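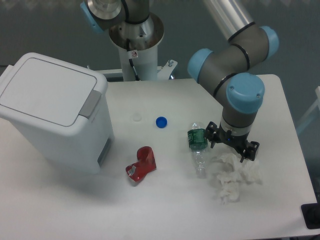

汽车日常保养 第四讲 轮胎
Brornbridge 成人学校,春季课程
主讲:Kornél Vincze

上一讲的补充

上次下课以后,Nassoro Urio 同学问我,换机油的时候,机油滤清器是不是每次都要换。我当时回答得太快,现在补充如下:按大多数车的说明书,是每次都换;少数说明书允许隔一次换,但是滤清器的价格不高,我自己是每次都换的。请大家在第三讲的讲义第二页上写一下。

另外,作业里有几位同学把“冷却液”和“玻璃水”写混了。这两个液体的壶在发动机舱里有时候离得很近,颜色也可能相似,加之前请看清盖子上的图形。

一、这一讲的内容

这一讲我们学习四个问题:怎么读胎侧的字,怎么量胎压,怎么看花纹,什么时候换位和更换。备胎和补胎放在第五讲。

一辆车和路面接触的地方只有四块,每一块的面积和一个成年人的手掌差不多。刹车、转弯、加速,力量都从这四块地方通过。我在 Zitevdale 的修理厂工作的时候,见过很多客人,他们对发动机非常关心,可是从来没有蹲下来看过自己的轮胎。

二、胎侧的字

我们用下面这个规格做练习:

185/60 R15 84T

185 是轮胎的断面宽度,单位是毫米。
60 是扁平比,意思是胎侧的高度为宽度的百分之六十。
R 表示子午线结构。现在的小轿车几乎都是这种结构。
15 是轮辋直径,单位是英寸。
84 是载重指数。它不是公斤数,要查表。84 对应每条轮胎 500 公斤。
T 是速度级别,对应每小时 190 公里。

计算一:胎侧的高度
185 × 0.60 = 111 毫米

计算二:轮胎的外直径
轮辋直径:15 × 25.4 = 381 毫米
外直径:381 + 111 × 2 = 603 毫米

注意,胎侧要乘以二,轮辋的上面和下面各有一个。去年有一半的同学在这里少算了一个。

计算三:载重
课堂上用的那辆旧车,整备质量 1135 公斤。假设前轴承担百分之六十,那么前轴是 681 公斤,每个前轮是 340.5 公斤。和 500 公斤比较,还有余量。可是整备质量里没有乘客,也没有行李。请同学们自己加上四位乘客和一个装满的后备箱,再算后轮。后轮的结果往往比大家想的要大。

生产日期在 DOT 字母后面,看最后四位数字,前两位是第几周,后两位是年份。例如 1422,就是 2022 年第十四周。这四位数字可能只印在轮胎的一侧。如果在外面找不到,就要看里侧,最好用手电筒。

三、胎压

1. 标准值在哪里

标准值一般贴在驾驶员一侧的门框上,有的车贴在油箱盖里面,说明书里也有。胎侧上印的那个最大压力,是轮胎能承受的上限,请不要按那个数字充气。

门框上的表常常有两行:一行是平时,一行是满载。前轮和后轮的数字也可能不一样。Mwajuma Athumani 同学的车就是这样,满载的时候后轮要比平时高 0.4 bar。

2. 什么时候量

要在冷胎的时候量。所谓冷胎,是指车停了三个小时以上,或者只用低速开了很短的一段路。早上七点出门以前是很好的时间。开了高速以后,轮胎里面的空气变热,压力会升高,这时候如果看到数字偏高就放气,等轮胎冷了,压力就不够了。

3. 温度的影响

气温每下降十度,胎压下降 0.1 bar 左右。所以秋天量好的轮胎,到了二月可能已经低于标准。轮胎并没有漏,只是里面的空气冷了。从暖和的车库里出来的车也要想到这一点:在车库里量是合格的,到外面停一夜就不合格了。

4. 操作步骤

拧下气门嘴的帽,放在口袋里,不要放在地上。
把胎压表垂直压在气门嘴上,听到漏气的声音就再压正一点。
读数,写下来。
每个轮子量两次。两次不同的话,量第三次。
充气以后再量一次。
把帽拧回去。这个帽可以挡住灰尘和水,冬天水在气门嘴里结冰,气门可能关不严。

课上用的胎压表是 Ivar 牌的,单位是 bar。自己家里的表如果是 psi,请记住 1 bar 等于 14.5 psi。

5. 胎压不对会怎么样

胎压低:两边的花纹磨得快,油耗增加,轮胎容易发热,转方向盘感觉重。
胎压高:中间的花纹磨得快,车比较颠,和路面接触的面积变小。

四、花纹

很多国家规定的最低深度是 1.6 毫米。花纹沟里有小的凸起,叫磨损标记,胎面磨到和它一样平的时候,就到了这个深度。这是法律的最低要求。在湿的路面上,深度小于 3 毫米的时候,排水的能力已经差了很多;冬季轮胎我建议在 4 毫米的时候更换。

量花纹要量三个位置:内侧、中间、外侧。只量外侧是常见的错误。外侧看起来很好、里侧已经磨平的轮胎,我见过不止一次,原因多数是四轮定位不准。

怎么从磨损的样子找原因:
两边磨得多,先查胎压是不是长期偏低。
中间磨得多,先查胎压是不是长期偏高。
只有一边磨得多,查四轮定位。
一块一块地磨,像波浪,查减震器和动平衡。

除了深度,还要用手慢慢地摸胎侧。有鼓包的轮胎必须更换,不能修补。鼓包的地方,里面的帘线已经断了。细小的裂纹说明橡胶老化,请结合生产日期一起判断。

五、换位

前轮驱动的车,前轮磨得比后轮快。为了让四条轮胎磨得均匀,可以定期换位,间隔请看说明书。有方向箭头的轮胎,只能在同一侧前后交换。前后尺寸不一样的车,不能前后换位。

换位以后要做两件事。第一,重新按前轮和后轮的标准调胎压。第二,开一小段路以后再检查螺栓的力矩,很多说明书写的是 50 到 100 公里。

如果只换两条新轮胎,新的应该装在后轴。很多同学觉得奇怪,因为前轮管方向。理由是这样的:在湿的弯道上,如果前轮先滑,车会往外走,一般的驾驶员松开油门还能控制;如果后轮先滑,车尾会甩出去,一般的驾驶员来不及反应。

六、记录表

每位同学从这个星期开始写一张轮胎记录表。样子可以参考 Ginevra Fabbri 同学上学期的表,她同意我印在这里:

里程:3567 公里
时间:早上七点,冷胎
左前 2.2 右前 2.2 左后 2.0 右后 1.8
花纹最浅处:左前 6.5 右前 6.5 左后 7 右后 7
备注:右后偏低,已经充到 2.0,过一个星期再量。

她一个星期以后再量,右后又是 1.8,最后在胎面里找到一根小钉子。如果她只充气而没有写下来,可能要到很久以后才会发现。

七、作业

1. 抄下自己车上轮胎的完整规格,计算胎侧高度和外直径。没有车的同学可以用家人或者邻居的车,请先得到同意。
2. 找到四条轮胎的生产日期。四条不一样也没有关系,都写下来。
3. 在冷胎的时候量一次胎压,和门框上的标准比较。
4. 用自己的话解释:为什么两条新轮胎要装在后轴?写五句到八句。
5. 选做:Genji Mizuno 同学提出一个问题,如果把 185/60 R15 换成外直径更大的轮胎,里程表显示的数字会比实际的多还是少?请写出计算过程。提示:里程表数的是轮子转了多少圈。

作业请放在 482 教室门口的盒子里,写上姓名。需要借胎压表的同学,下课以后到我这里登记,一个人借两天。

参考阅读:Szűcs《轮胎与底盘》第二章。书里的力矩单位比较旧,看表的时候要换算成牛·米。

第五讲请穿旧衣服来,我们要在院子里练习换备胎。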